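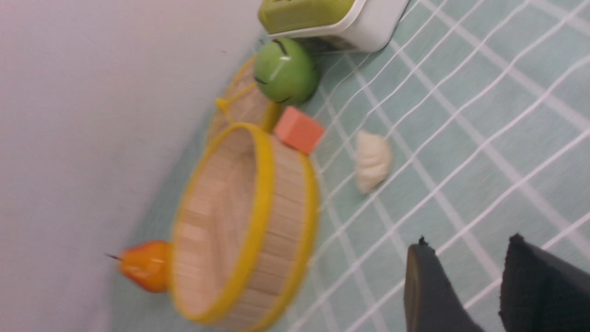

Wie groß sollte ein Hamsterrad sein? Für einen Zwerghamster reichen 20 cm Durchmesser, ein Goldhamster braucht 30 cm.

So stand es auch auf dem Merkblatt, das Liesl Baumgartner beim Tag der offenen Tür von Grendoveck am Eingang verteilte. Der Rundgang durch die Werkstatt dauerte 52 Minuten. Taner Gezer erklärte, wie dort Laufräder aus Holz gebaut werden und warum die Lauffläche keine breiten Spalten haben darf. Am Ende lag Kleinspielzeug zum Anfassen aus. Der Eintritt war frei, der Kaffee kostete extra.

Weitere Berichte
Messebesuch bei Savach
Kleintierbörse im Februar
Zu Gast bei Pereyra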